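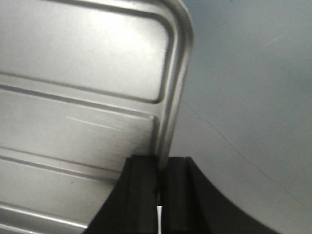 My position on the tray is that it should be left alone. I came to this view slowly, after years of working in kitchens and supply rooms where somebody was always about to replace it with something better.

A tray is a flat thing with an edge. The edge keeps the peas on. A couple of grooves pressed into the bottom keep it from buckling, and the corners are rounded so you can carry it against your hip without regretting it. I have never met a person who wanted more from a tray than this, but I have sat through a September sales presentation by people who did. The product was called the Dondex. It had clip-on dividers and a lid that locked in two positions, neither of which was closed.

We bought 13 of them. I would like to say I spoke up, but there were free sandwiches, served on trays.

The trouble with improving a tray is that trays live in crowds. One tray is easy to love. Stack up 173 of them and you learn very fast which ones were designed by someone who had only ever held one at a time. The old plain ones nest. You set the small one in the big one and they sit there like a pair of married people on a bus. The Dondex would nest only with another Dondex, and only if both were in the mood.
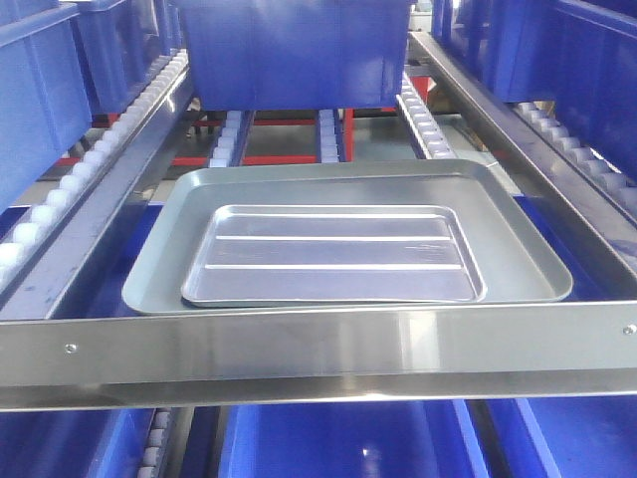
Then there is the matter of scratches. People apologize for a scratched tray. They turn it over, or slide it to the bottom of the pile when the boss comes through. I find this odd. A scuff on a metal tray means it has been used for the one thing it is good at, and I would sooner eat off that than off something still wearing its sticker. Clean and shiny are separate questions. My old supervisor at Kettani, Fadwa Naciri, ran a thumb along the rim of every tray that came back to her, and if her thumb came away clean, the tray went on the shelf, scars and all. She sent back plenty of shiny ones.

The shelf deserves a word too. I am fond of the kind with rollers, where you load at one end and the next tray coasts down to the other. It is the closest most stockrooms get to a playground. It also settles arguments about whose turn it is, at least among trays.
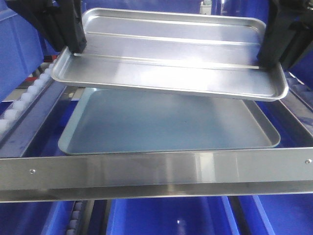 What I cannot defend is slamming. A tray can be set down on another tray quietly. It takes perhaps a second longer than dropping it, and you do it level, or nearly level, and you let go at the end instead of in the middle. I have explained this to grown adults with mortgages. Seven of them nodded, and the next morning it sounded like a drum lesson in there again.

The Dondexes, by the way, are still around. We keep mop heads in them. The lids went missing by the second week, and they have been much more useful since.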